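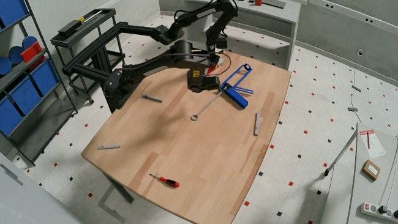 From: Neville Stockdale
To: shop-chores list
Re: Can they put the tools away yet?

Halima Okonkwo wrote:
> The Trorner folks say their two-arm setup can clear a bench
> in simulation. Up to 39 objects, mixed tools. I think we're
> close to the point where nobody sweeps up at closing.

Halima, I'd like to believe it. But look at what's on that table: a screwdriver, a wrench, a blue thing like a hacksaw, a few bits of gray metal. My nephew clears that in the time it takes the kettle to boil, and he complains the whole way through.

The wrench is what I'd watch. It's slim and it lies flat on the wood. Rendered wrenches don't have grease on them either. Funmilayo ran 20 pickups on the real bench at Orville in March and got 2 she'd call clean – the rest she finished by hand.
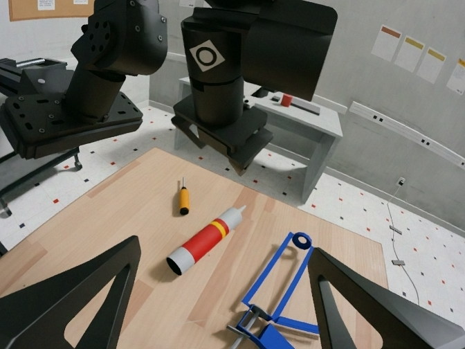
What I'd ask Trorner before anyone spends money

1. Can it load the red cartridge into the blue caulking gun? Picking up each one is the easy half. You have to draw the rod back, drop the tube in and seat the nozzle through the ring.
2. Who resets it when it drops something?
3. Does it know a dead cartridge from a fresh one?

If Gebremedhin has numbers from a real shop, please post them. I'll keep my broom for now.

Neville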